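Moved to Vultville in January and had to learn how to run a small coffee cart budget from scratch. Writing down what I wish I had known about paper cups, lids and the rest of the takeout side. Thread.

1/ Cups cost more than you think. I priced everything on beans and milk for the first month and treated cups as an afterthought. A cup, a lid and a sleeve together were eating more of each drip coffee than the coffee was.

2/ Buy one lid size. My first order had three cup sizes and two lid sizes. At 7 in the morning with a line, you will grab the wrong lid. I dropped the smallest cup and now one lid fits everything I sell.

3/ Order by the case, but check where the case will go. The case I buy is 2,000 cups. It takes up the whole bottom shelf of my storage unit and I had to move the syrup to a rack I didn't own yet.

4/ Keep a cloth on the work table at all times and wash it every night. I use green for tables and blue for the steam wand so they never get mixed up. Paper towels were costing me more than I wanted to admit. 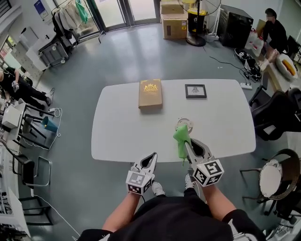
5/ Test lids before you commit. Fill a cup with hot water, put the lid on, tip it over the sink. Do it with ten cups out of the same sleeve. One supplier sent me samples that held fine, then a case where every fourth or fifth lid dripped at the seam.

6/ The seam matters too. If the drinking hole lines up with the paper seam on the cup, it will leak down the side, even with a good lid. Turn the lid so the hole is away from the seam. Takes no time once your hands know it.

7/ Suppliers. I started with Gorka, which is local and will let you pick up the same day. Prices are a little higher. I moved most of the order to Radebe for the case discount and kept Gorka for emergencies. I've needed them twice.

8/ Delivery windows are a suggestion. I order when I have 200 cups left over what I expect to sell that week. Before I had that rule I ran out in the middle of a street fair on Cenier and had to send people away. That was a bad afternoon.

9/ White cups with no printing. I looked at custom printing and the minimum order was far too big for a cart. A rubber stamp and an ink pad do the job. Stamp them in the evening while you watch something, and let the ink dry before you stack them or you'll get a ghost logo inside the next cup.

10/ Someone asked about compostable cups. I tried them. The cups were fine. The lids went soft on very hot drinks and customers noticed. Also, the city compost pickup here doesn't take them, so they went in the trash like everything else. I'd look again if the pickup rules change.

11/ Discount for people who bring their own mug. I take 2 dimes off. Not many people do it, but the ones who do come every day, and they're never the ones complaining about the price. 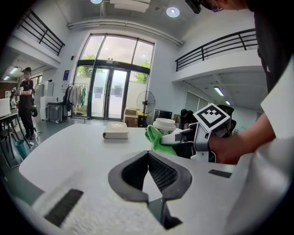
12/ Sleeves are optional if your cups are double wall. I did the math both ways. Double wall costs more per cup, but I stopped buying sleeves, stopped storing sleeves, and stopped picking sleeves up off the sidewalk. For me it came out close to even, and I went with the one that had fewer boxes.

13/ Double cupping adds up fast. If a customer asks for it I do it, no problem, but it used to be my own habit on every Americano. Write down how many you do in a day — I was surprised by the number.

14/ Storage. Keep cups in the plastic until you need them, open end down. Damp gets into the rims and then the lid won't seat right. My unit gets humid in the spring, so the cases sit up on a pallet now.

15/ Price change. I raised every drink by a quarter in one go and put a small sign up a week ahead. Two people mentioned it. I had been putting that off for months — should have done it in the first few weeks.

16/ I'll do milk and alternative milks next, probably over the weekend. If you run a cart and have a lid supplier you like, please reply with the name and where they ship from. I'm still looking for a backup.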